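21st March
By Assunta Bellini

Pasamico is bringing its first trail running shoe to Mirnton, and we can't wait to see it out on the hills! The Lill weighs less than last October's road shoe and has a wider toe box, so your feet get room to spread on long descents.

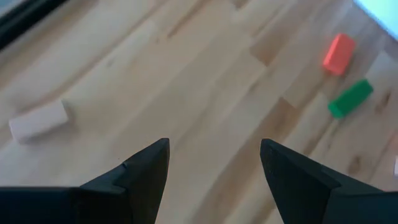 Runners at the Givorska club wore the Lill for more than 300 miles of mud, gravel and wet rock before we settled on the sole. They asked for more bite on the climbs, and the new lugs give it to them. Each one narrows toward its end, much like the two black fingers in the photo with their flat facets and pointed tips.

The Lill comes in 12 sizes and two widths. It goes on sale in our Mirnton store this week, and you're welcome to take a pair out for a test run!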